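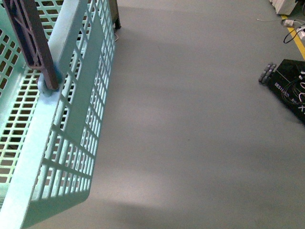
More data fixes everything, one of our early clients told us, so why not just record more of it? We hear this most months, usually from someone who has already paid for a hard drive full of recordings and has a policy that still can't find the inside of a crate. We don't agree with it, and a fair part of this page is about why.

About Bruvell

Bruvell collects demonstrations for teams that train robots by example. A person drives the machine through a job, the machine's cameras and joints are logged while it happens, and the result goes to whoever is doing the training. We have 2 rooms and a long gray floor with yellow lines on it. We don't train models ourselves and we don't sell robots. We have been asked to do both and would probably be bad at them.

What we think of the field

Most of what gets called a dataset is a pile. Somebody ran the same pick 1000 times with the crate in the same spot, the same lights on and the same operator on the controls, and then wrote a large number on a slide. A model trained on that will learn where the crate was. Move the crate a hand's width and you'll see what you paid for.

We have made piles too. Our first paid job, for a warehouse project called Granska, came to 400 demonstrations and we were pleased with ourselves until we sat down and watched them in order. Every operator had picked up the same habit of coming in over the near rim at the same angle. It was fast and it looked clean. It also meant the set had almost nothing in it about what to do when that side was blocked. We told the client, threw out more than we kept, and recorded again at our own cost. Granska is still a client, for which we take only some of the credit, as they had few other places to go at the time.

How we work

Before recording, we ask for the failures. If you have a policy running, we want to know where it stops, drops things or wanders off. If you don't have one yet, we'd like to talk you into a small first batch and a rough model before you order a big one. This loses us money on some jobs.

Crates are a good case. They look like the easiest thing on the floor. Then you put light through a grid wall and get stripes and bright patches on the floor that shift with the time of day, and the cameras record every bit of it. We leave that in. There are labs that hang blackout cloth and get lovely even footage, and then send the robot to work in a building with windows.

Recoveries stay in as well. If an operator bumps the rim, backs off and tries again, that is kept and marked as a recovery. What we cut is the operator who is tired and starts fumbling in ways no one would want copied. Telling those two apart takes a person watching at normal speed, and we haven't found software that does it well. We tried Plurnix, our own sorting tool, on this for most of a winter. It now does file checks and clock alignment, and does them fine.

Each episode is watched by 2 people, neither of them the operator. When they disagree, the episode is set aside with both notes attached, and you get those too. Some clients train on them and some delete them.

What we won't promise

We won't give you a success rate. It depends on your model, your hardware and a lot of things that happen after the files leave us. Anyone quoting you one for data alone should be asked how they got it.

We won't tell you that demonstrations are the right method for your job, either. The Cattaneo packing line came to us wanting several months of recording. The parts arrived in the same tray, facing the same way, all day long. We suggested a fixed routine and a sensor, which is what they put in. Our invoice was for one afternoon.

Visiting

You can come and drive a machine before you order anything, and we'd prefer that you did. People tend to rewrite their task list after an hour on the controls. Mornings are best, before the batteries run low. Wear flat shoes and step over the cables.

For a first conversation, send us a short description of the task and, if you have one, a recording of it going wrong.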